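Grelent 大判シート 取扱説明書
第3章 床面への敷設と布類の仕分け作業
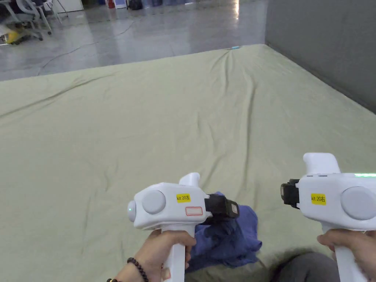

本章では、Grelentシートを床に広げ、その上で布類を広げる、たたむ、仕分けるといった作業を行うための手順を示す。シートは布類を床面に直接触れさせないための敷物であり、床の保護材としては設計されていない。敷いた直後のシートには、淡い緑色の面に見えるような細かいしわや斜めに走る長い折り筋が残ることがあるが、青い布のように丸まった状態の布をひとまとめに置いて作業を始める分には支障がない。ただし、布の寸法をそろえてたたむ場合は、3.2に従って折り筋をならしてから使用すること。

3.1 設置場所の準備
1. 平らで乾いた床を選ぶ。研磨仕上げのコンクリート床、長尺シート床、タイルカーペットのいずれにも敷設できる。毛足の長いカーペットの上では使用しない。
2. 床面を乾いたモップで拭き、砂、糸くず、金属片を取り除く。
3. 間仕切り壁に沿って敷く場合は、シートの長辺を壁と平行にする。壁の下端にシートを押し込まない。
4. 床を横切るケーブルがあるときは、シートの敷設範囲の外へ移す。移せない場合は敷設位置のほうを変更する。
5. 通路に面する側には、シートの端から90 cm以上の余地を確保する。

注意:ケーブルをシートの下に通さないこと。上からは位置が分からず、膝をついたときに断線やけがの原因となる。

注意:ぬれた床に敷かないこと。裏面に水分が残ると、シートが滑りやすくなる。

3.2 シートの敷設
1. 収納袋からシートを取り出し、折りたたまれたまま敷設位置の中央に置く。
2. 縫い付けタグのある角を手前の左側に合わせる。
3. 長手方向に開き、続いて短手方向に開く。逆の順に開くと中央に空気がたまりやすい。
4. 奥の辺を両手で持ち、辺がまっすぐになるまで軽く引く。
5. 手前の二つの角を順に引き、対角線上の折り筋をゆるめる。
6. 残った折り筋は、手のひらで中央から外側へならす。
7. 四隅が床から浮いていないことを確認する。浮いている角は一度裏側へ折り返し、30秒ほど押さえてから戻す。

備考:初回使用時は折り筋が強く残る。広げたまま一晩置くと目立たなくなる。アイロンおよびスチーマーは使用できない。表面の光沢が部分的に変化する。

備考:シート1枚の許容荷重は、作業者を除いて7 kgである。これを超える量の布類を扱うときは、回数を分ける。

3.3 布類の配置
1. 作業者は靴を脱ぎ、シートの手前側に膝をつく。膝当てを使う場合は、面ファスナーの露出していないものを選ぶ。
2. 対象の布を1点だけ取り、体の正面に置く。この時点では丸まったままでよい。
3. 未処理の布は左奥、処理済みの布は右奥にまとめる。正面の作業範囲には重ねない。
4. 小物は奥の辺の近くに置き、布の下に入り込まないようにする。
5. シートと同系色の布は見落としやすいため、最初に処理する。

3.4 広げる、たたむ
1. 布の山の外側に出ている縁を探し、左右の手で1か所ずつつまむ。
2. つまんだ2か所を左右に離し、縁を1本の線に整える。
3. 縁を手前または奥へゆっくり引き、重なりをほどく。
4. 隠れている角を順に引き出し、四隅をシートの面に置く。
5. 中央に残ったしわを外側へ送る。
6. 長辺どうしを合わせて二つ折りにし、さらに短辺どうしを合わせる。
7. 折り山を手前に向け、処理済みの位置へ移す。

注意:布を引くときにシートを一緒につままないこと。つまんだまま引くと敷設位置がずれ、3.2の手順5からやり直しとなる。

注意:濃色の布は、たたむ前に色移りの有無を確認すること。目立たない位置に白い布を10秒押し当て、着色があればシート上で扱わない。

備考:濃色の布では、ひだの奥が暗くなり、角の位置を見分けにくい。縁の縫い目を指先でたどると角に行き着く。

3.5 作業後の処置
1. シート上の布と小物をすべて取り除く。
2. 表面の糸くずを粘着ローラーで取る。粘着力の強いものは使用しない。
3. 汚れがあるときは、水で薄めた中性洗剤を含ませた布で拭き、水拭きで仕上げる。
4. 表裏とも完全に乾かす。
5. 短手方向、長手方向の順にたたみ、収納袋に戻す。前回と同じ位置で折り続けると折り筋が固定されるため、毎回少しずらす。

3.6 点検および交換
敷設と収納をそれぞれ1回行った時点で使用回数1回と数え、収納袋の記録票に記入する。交換の目安は使用回数3,000回とする。回数に達していなくても、次のいずれかに該当するときは使用を中止する。
・縁の縫い目がほつれ、角の形が保てない
・表面に布が引っかかる傷がある
・平らにならしても四隅が浮く
・拭き取り後も着色が残り、布に移る

交換用シートの注文には、部品番号855を指定する。収納袋と記録票は交換用シートに付属しないため、使用中のものを引き続き用いる。記録票を新しくする場合は、旧票の最終回数を備考欄に転記し、シートを交換した日付を併記する。

改訂 2021年10月12日
3.2 手順7を追加、3.4 色移りの注意を追記
作成 Shobha Kaimal
確認 Torquil Semple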